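Erside Neighborhood News > Clothing Room > May issue

Filed under: Clothing & Swaps, Things We Got Excited About

Last updated: May

The Great T-Shirt Fold, and Why I Now Have Opinions About Tables
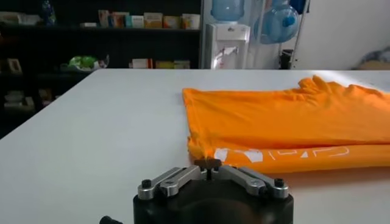

I want to start with a confession. For most of my adult life I folded T-shirts in midair, chin on the collar, arms out like I was directing traffic, and then I dropped the result into a drawer and pushed until it closed. I thought that was folding! Everyone in my family folds that way, and if you'd asked me a year ago whether there was anything to learn I would have laughed and changed the subject.

Then I signed up for a morning in the Clothing Room on Skorton Street, and Crescencio Tapia put me on shirts.

For those who haven't been in, the Clothing Room takes in washed, wearable clothes from all over Erside and puts them back out for anybody who wants them. Adult shirts, kids' shirts, jeans, sweaters in the cold months. T-shirts are the biggest category by a mile, and in May they become a flood, because everyone on the block is digging through closets at once and finding the race shirts and the reunion shirts and the shirts from jobs they left two presidents ago. Spring intake is my favorite time of year now. I realize how that sounds.

Anyway, the table. Crescencio's first rule is that a shirt gets laid out on a flat surface before anything else happens to it, and he is cheerful but immovable on this point. I tried a midair fold on my very first shirt and he just slid it back across to me, smiling. So I spread it out, and I started smoothing, and I found a hole under the arm that I would have folded right into the middle of the stack. Second shirt, same thing, only this time it was a spot of paint near the hem. I was converted before I'd finished my coffee.

A plain white tabletop helps more than you'd think, too. An orange shirt on a white table is practically a billboard. You can see every crease, and any spot you missed has no place to hide. At home I'd been using the bed, which has a striped quilt on it and is soft besides, so the shirt sinks in and the wrinkles you press out of one side turn up on the other. I've since moved the whole operation to the kitchen table (wiped down first, I learned that one with jam) and I'm never going back.

HOW WE DO IT

Several of you asked at the spring potluck for the steps, so I wrote them down while Crescencio was working and then had him correct me. He corrected a lot.

Lay the shirt face down, neck away from you. Take hold of it at the shoulders and give it one gentle tug, then do the same at the bottom hem. Most of the wrinkling goes away right there.

Smooth from the middle out toward the sides with flat hands. I used to go top to bottom and only chased the bunching down toward the hem, where it sat in a lump. Middle out is so much better!

Fold one side in toward the center, bringing the sleeve along, and then turn the sleeve back on itself so it doesn't poke past the edge. Do the same on the other side. You want a long straight strip at this point. If one edge wanders, open that side up again and redo it now, while it's easy.

Bring the hem up to just short of the collar. Then fold in half again, or in thirds if it's a tall shirt. On our shelves we want the finished shirt 9 inches wide, and there's a strip of painter's tape on the table edge to check against. At home, go by your drawer.

Flip it over. If it had a picture or lettering on the front, some of that should be showing, which means people can browse a stack without pulling it to pieces.

That's the whole thing. The first one took me ages. By the end of the morning I had a rhythm going and was humming, and I'm told I hum loudly.

A WORD ABOUT PRINTS

Shirts with big printed graphics are their own little world, and I've gotten very fond of them. The print is stiffer than the cloth around it, so the shirt wants to bend along the edge of the design and will fight you anywhere else. Crescencio lets the shirt win. If the fold naturally lands just above or below the lettering, he puts it there and adjusts the next fold to make up the difference. A crease straight through a thick print will show for a long time, and on older shirts it's where the cracking starts.

If a print feels tacky, we lay a sheet of plain paper over it before folding. We go through a lot of paper in warm weather. Donations of clean scrap paper are very welcome, and it doesn't matter if one side has been written on as long as the clean side faces the shirt.

And please, no ironing directly on the print before you bring things in! We had a gorgeous old shirt from the Michiels softball league come through with the lettering melted into a kind of map. Turn it inside out, or skip the ironing altogether. We really don't need things ironed.

WHAT TO BRING, WHAT TO KEEP HOME

We're taking T-shirts in every size right now, and we're shortest on kids' sizes 6 and 8. If you have a child who shot up over the winter, we'd love to hear from you. Bright colors go fastest with the kids. I put out a stack of reds and oranges and yellows one morning and it was gone by lunch.

Clean and dry, please, even if the shirt has been sitting in a drawer since it was washed. A drawer smell is hard to get out of a whole bag once it spreads. Small stains are fine if you point them out. There's a bin for shirts that are past wearing, and those get cut up for the bike repair group, who are always out of rags and will take any color you've got.

You don't have to fold anything before you bring it. I know this article might make you want to (I hope it does, a little), but every shirt gets opened up and checked on the table anyway, so a loose bag is perfectly good. Twenty shirts to a bag is the most anyone should be lifting, and that goes for the people on our end as well as yours.

The one thing I'd ask is that you check pockets and sleeves. So far this season I've found a library card, a grocery list with very strong feelings about mustard, and a baby sock clinging inside a sleeve. The sock is on the bulletin board if you're missing one.

FOLDING MORNING

We're holding an open folding morning later in May at the Clesadar Hall, starting at 9 and going until the bags run out. Come for any part of it. There will be tables set up at two heights, after last time, when the taller folks spent the afternoon rubbing their backs. Coffee and those sesame rolls from the corner place will be on a separate table, well away from the clothes.

Kids are welcome and are, I have to say, fantastic at this. My neighbor's daughter picked up the sleeve tuck on her second try and then went down the row fixing everyone else's. If you have a favorite method of your own, bring that along too. I've heard rumors of a fold where you pinch the shirt in two places, cross your hands and shake, and the whole thing lands finished. I have watched it done slowly and I have watched it done fast and I still can't follow where the sleeves go. If you can teach it, I will personally save you a roll.

We could also use a hand with shelving at the end of the morning. The stacks go up by size first and color second, and it works best with one person passing and one person placing. Keep the stacks low enough that someone can slide out the bottom shirt without bringing the rest down. Last spring we let them get too tall and spent a good chunk of the day refolding, which was good practice but not what anyone had planned.

If you'd like to come, leave your name on the sheet by the Clothing Room door, or just turn up. And if you've been a midair folder all your life, as I was, try one shirt on the kitchen table tonight and let me know how it goes. I'd really love to hear, and there's space in the next issue for folding stories, tips and complaints. Notes can go in the newsletter box on Skorton Street, same slot as the recipe swap.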